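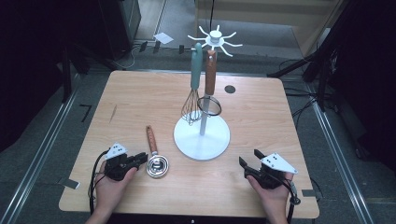

Caring for Strainers, Sieves and Wooden Handles

Fine mesh clogs a little at a time. You may not notice until the tea takes twice as long to run through, or the flour starts to come out in clumps. Most of the trouble comes from letting a strainer dry before it is rinsed.

Right after use

Knock the leaves into the compost and hold the strainer upside down under the tap, so the water pushes from the outside in. Hot water is fine for tea. For anything with egg, milk or starch, use cold water first. Hot water sets those in the mesh and you will be picking at them with a pin.

A soft toothbrush does the rest. Brush in circles on both sides and pay attention to the rim where the mesh meets the metal band. Steel wool leaves bits behind and can bend fine wires.

Brown tea stains

Put one tablespoon of baking soda in a bowl, add enough warm water to cover the mesh, and leave the strainer in it for 32 minutes. I settled on that because it is how long my dishwasher's short cycle runs and I hear it beep. Keep a wooden handle out of the bowl. Rest it on the rim or prop it on a folded towel.

For hard water scale, use one part white vinegar to two parts water. Do this separately from the baking soda, and rinse well in between. We get a lot of scale in Lutodville and I do this every November and again in spring.

Wooden handles

No dishwasher and no soaking. Wash the handle quickly, wipe it, and let it air dry. If the wood feels rough, rub it with fine sandpaper along the grain, wipe off the dust, and put on a thin coat of food-grade mineral oil. Leave it 8 hours and buff off what is left. A bottle lasts for years.

A loose handle can sometimes be tightened with a small screwdriver. If it is glued and the glue has failed, use an epoxy rated for kitchen use and let it cure for the full time on the label.

Storing

Hang strainers if you can. In a drawer the mesh gets dented by the can opener and the potato masher. If you use a countertop stand, put the heavy tools on opposite sides so it does not tip, and wipe down the base when you do the counters.

When to replace

Throw out a strainer with broken wires, since loose ends can come off in food. Small dents can be pushed out from the inside with the back of a spoon.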